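Wotance Has a Lizard Problem, and I'm Kind of Rooting for the Lizards

If you've walked the creek path in Wotance after supper lately, you may have met one of our new neighbors. I met mine by the footbridge, sitting on a warm rock with his chin up like he paid taxes there. He was a wall lizard, brown and green with a bit of blue along the belly, and he let me get close enough to see him blink before he shot off under the railing.

Well, now there's a number to go with him. The Filtavstead Nature Center finished its summer reptile count in August and logged 214 wall lizards along the creek path and the old stone walls behind the feed store. Last summer's count was 5. I read that twice, and then I called the center to make sure they hadn't dropped a digit somewhere. They hadn't!

The staff up there think a few pets got loose (or got let loose, which is a different thing and a lot more annoying) and found the walls to their liking. Wall lizards love dry stone. There are cracks to sleep in, sunny spots to warm up on, and more spiders and beetles than they could ever finish. Females can lay more than one batch of eggs in a good warm year, and we sure had a good warm year. Add in the fact that last summer's count was done on a cold, drizzly morning, when any lizard with sense stays in bed, and the jump starts to look a little less wild. The center says so right in its write-up, which I appreciated.

So is it bad news? I asked that three different ways and kept getting "we don't know yet." The worry is our native skinks, who like the same walls and eat a lot of the same food. The count turned up 2 skinks this time, both at the Laso end of the path, where the walls give out and it's mostly logs and leaf litter. That could mean the skinks are being pushed out, or it could mean skinks are shy and hard to count, and they've always been that. I grew up here and I could tell you about every skink I ever saw in one short phone call.

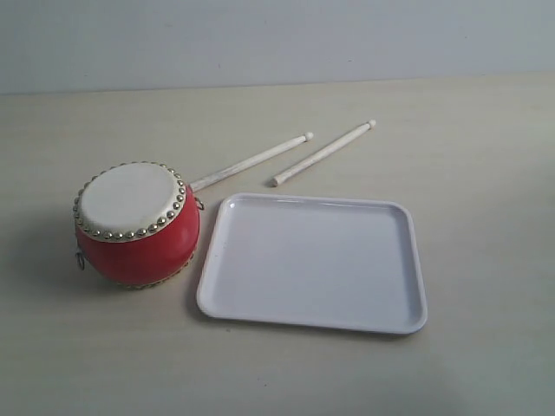
Little red drum, studs and all.

What the center wants to do next is look at the whole stretch, all the way from the feed store out to the Khokhar quarry, and do it more than once a year. They've marked off wall sections with dabs of paint so the same spots get checked each time. If you see a yellow dab on a stone, please leave the stone where it is. I know the walls look like they could use some tidying, but a shifted rock can crush a nest, and it might be a skink nest for all you know.

They're also taking sightings from the rest of us, and I think this part sounds like fun. You write down where you were, what time it was, whether the sun was out, and what the lizard was doing. A photo helps a lot, even a lousy one. Mine is mostly railing, with a tail in it, and they took it anyway. The center has 412 reports so far, counting the ones from the school and from the campers out by the quarry.

A few things I asked on your behalf. They don't have venom and they can't hurt your dog. They may nip if you grab one, and they'll drop the tail if they're scared enough, so don't grab one. The tail does grow back, but it costs the lizard a lot of stored food right when it's trying to fatten up for winter. Cats are hard on them, same as cats are hard on everything. And please don't carry any home or move them to your own yard, however good your rock garden looks. The center was firm about that, and I had to admit I'd thought about it for a second.

If you've got a pet reptile you can't keep anymore, the center will help you find it a new home, no scolding. Call first so somebody's there to meet you with a proper tank.

Report forms are at the front desk in Filtavstead and in the box by the Laso trailhead. The next wall check starts at 10 a.m. from the feed store lot, weather allowing, and you're welcome to tag along if you can walk slowly and keep your shadow off the stones. I'll be the one in the big hat.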